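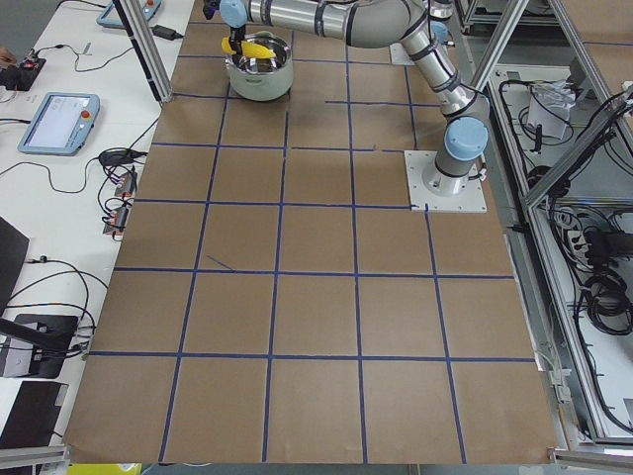
26. März 2023

Heute also der Tag mit dem Mais und den Töpfen. Um acht war ich da, Toshiko schon vorher. Der helle Topf ist innen aus Edelstahl und hat einen gerollten Rand, an dem man sich nicht die Finger klemmt. Der aus Glas ist schwerer, als ich dachte, und die Griffe sind klein. Mit dicken Handschuhen wird das nichts, das habe ich mir für den Einkauf notiert.

Zu den Deckeln habe ich Liam lange zugehört. Er will nur noch welche aus Glas, weil man dann nicht dauernd nachsehen muss. Mir sind sie zu empfindlich, bei uns in Endton ist im September einer auf den Fliesen gelandet. 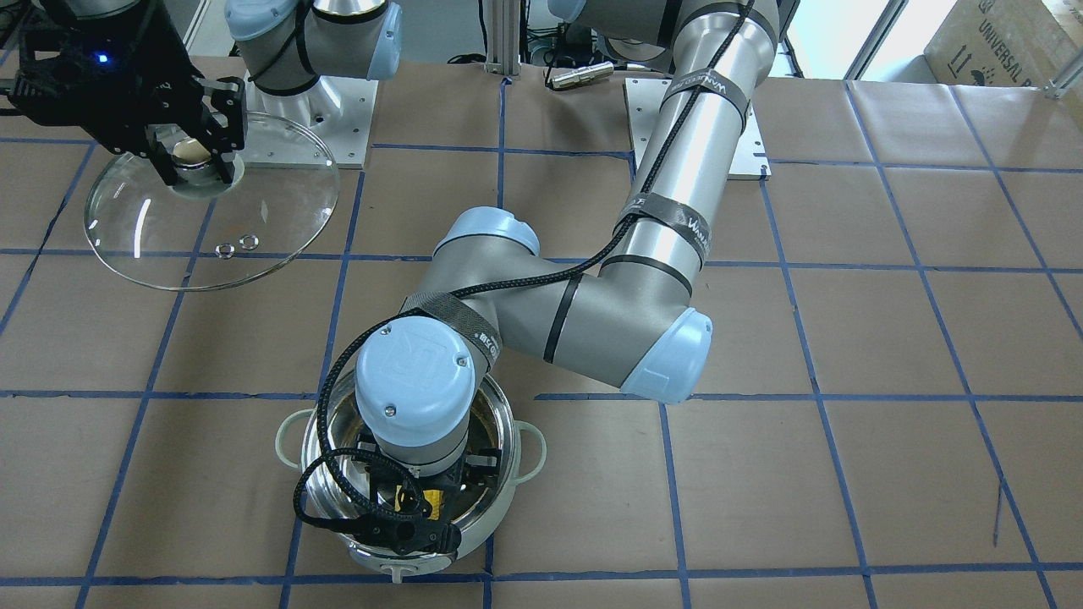 Der Glasdeckel mit den beiden Dampflöchern, am Knauf gehalten.

Mittags Brot und Suppe von gestern. Solange rief an und fragte, ob über 300 Gramm für einen Kolben viel sind. Ich habe gesagt, mit Blättern kommt das hin. Sie kocht ihren 22 Minuten, mir wäre das zu lang.
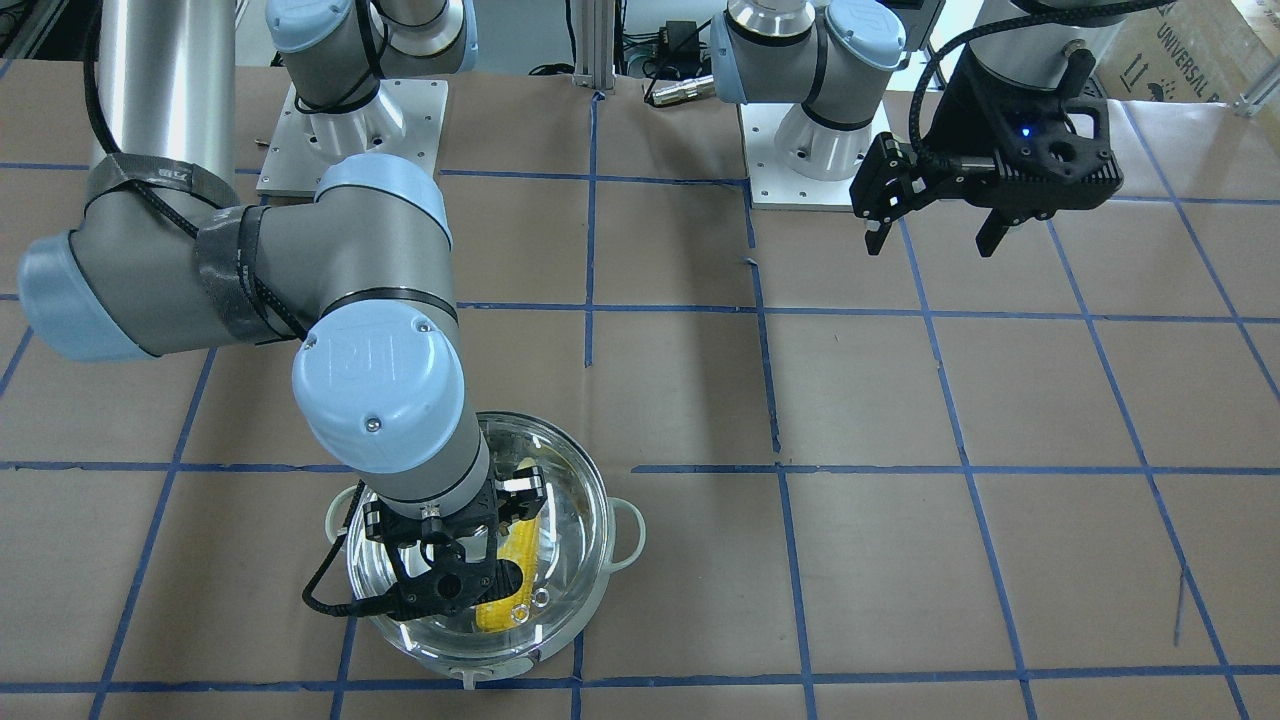 Ich mag ihn lieber, wenn er noch etwas Biss hat, und Salz kommt bei mir erst auf den Teller. Nayeli nimmt Limette und Chili dazu, das probiere ich nächste Woche – falls es bei Gatura noch Limetten gibt. Abends Rechnungen sortiert, früh ins Bett.
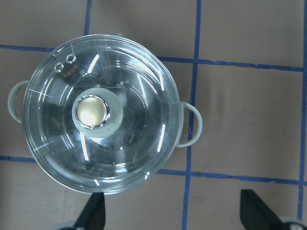 Welcher Topf kommt bei uns in die Küche? Der helle mit dem Glasdeckel, weil er auf die kleine Platte passt.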